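4.2 Setback Recovery and Learned Preheat 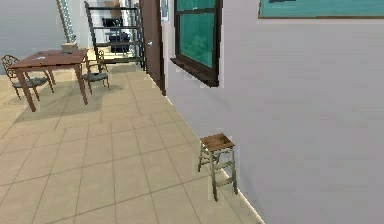

How early does a learning thermostat need to start heating in order to reach the morning setpoint on time? The lead time depends on the difference between the indoor temperature and the setpoint, the outdoor temperature, and the rate at which the building gains heat, so a fixed lead time will be wrong on most mornings. In our data the best single fixed value was too short in cold weather and wasted fuel in mild weather.

Figure 3. Simulated room with a dining table and a step stool.

The controllers compared in this section differ only in how they estimate the lead time. The Akus controller fits a first-order thermal model to the last several heating cycles and solves for the start time directly. The Ovuvow controller keeps a table of observed warm-up rates, indexed by outdoor temperature, and reads the start time from the nearest entry. The baseline is a programmable schedule with a fixed lead time chosen in advance by the installer. All three were given the same setpoints, the same deadband, and the same minimum off time for the boiler.

Field data were collected at Sillodside, a group of 92 homes with gas boilers and hot-water radiators. Each home had one thermostat, mounted on an interior wall. Indoor temperature, outdoor temperature, and boiler state were logged at one-minute intervals. After removing mornings with missing data, manual overrides, or an open-window flag, 3,181 recovery events remained. A recovery event starts when the controller first calls for heat before a scheduled rise in setpoint and ends when the indoor temperature enters the deadband.

We define arrival error as the time at which the room enters the deadband minus the scheduled time. A positive error means the room was late. Early arrival has a small cost in fuel, while late arrival is the usual source of complaints and overrides. For this reason the two signs are reported separately and are not averaged together.

Both adaptive controllers had smaller late errors than the baseline. The difference between the two was small in homes with steady occupancy and larger in homes where the setback period changed from night to night. In these homes the table used by Ovuvow was slow to fill, and the controller fell back on its default rate more often. The Akus model needed fewer cycles to settle, but it was more sensitive to solar gain. On clear mornings in rooms facing east, it took the heat from the sun for heat from the radiator, overestimated the warm-up rate, and started too late the next day if the sky was overcast. Ngubane's correction, which discards any cycle whose indoor temperature rises while the boiler is off, removed most of this effect at the cost of a longer learning period.

Sensor placement had a larger influence than we expected. Thermostats mounted in hallways reached the setpoint later than the main living space in some homes and earlier in others, depending on whether the hallway had its own radiator. Neither controller can detect this from its own readings. Where a remote sensor was fitted, we repeated the analysis with the remote reading as the reference. The ranking of the controllers did not change, but the spread of arrival error widened for all three.

The learning parameters were set in simulation before the field trial. The simulator was run for 2,000 virtual heating cycles per controller, with outdoor temperature drawn from local weather records. Wall and glazing losses were treated as constant conductances, and furniture was not modeled as thermal mass. Leaving out the furniture makes the simulated rooms respond faster than real ones in the first minutes of heating. We adjusted for this with a single added capacitance fitted to 4 homes, which were then left out of the results above.

Two limits should be noted. First, none of the homes used a heat pump, and the low supply temperatures of such systems would lengthen recovery considerably. Second, logging stopped before July, so the behavior of the models after a long period without heating was not observed. Both controllers retain their learned values through the summer, and it is unclear how quickly an outdated value is corrected in the fall. Section 5 returns to this point with simulated data only.

Data preparation was carried out by Zanele Steyn. The simulator was written by Leopold Lehner.

Share this article (4)
0 comments

This site uses cookies to remember your settings and to measure traffic. Accept | Manage preferences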